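Jun 6, 2023. Killilico quay, dust screen trial

Mesh panels 2 and 4 are up on the north side of the chip pile. Panel 8 is still at Deltach waiting for new eyelets. Wind from the west all morning, steady.

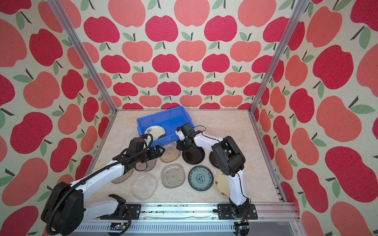
Mererid Beddoe, site technician

Put the dust gauges back on the downwind rail before the Pimness ship started unloading. The grab dropped from too high on the first few lifts and chips went over the top of the screen. Asked the crane driver to lower it into the hopper before opening. Better after that. Over 3000 tonnes to come off, so the gauges stay out until the shift ends.

Lower edge of panel 4 is rubbing on the container corner. Taped for now, needs a proper rubber strip.
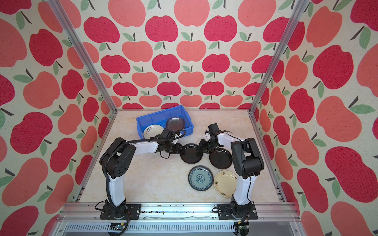 The tape will not last if the wind gets up, so check it first thing. Lai-ching Chien wants the gauge filters weighed before they go to Benavides. Bags are labeled, in the top drawer. Still no answer on whether the screen can stay up past November.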